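# About Greria

Greria writes and checks working rules for firms that put robot arms on ordinary handling jobs: packing, sorting, opening and closing things. We are six people in one building, and we have been asked more than once why we don't also sell robots. We would find it hard to be rude about our own products.

Maj-Britt Blomqvist started the firm after years of reading safety files that nobody on the shop floor had opened. Her view was that most of them had been written to be filed. We still think so. Of the last 35 rule sets clients sent us, 5 matched what their machines were doing on the day we visited.

A certificate on the wall tells you that someone passed an audit. It says very little about what happens on a Monday when a lid is stiff and the operator wants to get on. So we test rules at the bench, with the arms moving and the object in reach, and we write down where the rule stops making sense.
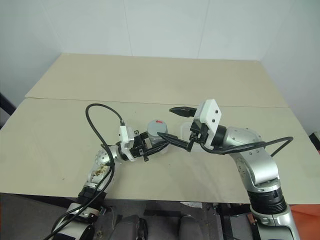

*Two-arm handling of a small lidded jar at the bench.*

Work with two arms gets most of our doubts at present. Plenty of guidance treats each arm as a separate machine and leaves the space between them to good luck. Our own bench standard, Nyberg, asks for three things before a shared task is signed off: a written order of who grips first, a stop that halts both arms together, and a named person who can say no. It fits on one page. If a client's version runs to forty, we ask to see who has read it.

We don't accept "tested" without a number beside it. For the Jelent trials we ran 600 grips and published the failures along with the rest, which Roretti, who paid for the work, agreed to in writing beforehand. We'd like to say this is common in our trade.

We turn down jobs where the result has been decided before we arrive, and we don't lend our name to badges or awards. If you have a rule you suspect is useless, send it to us with a note of the task it covers. We read everything in the order it comes in.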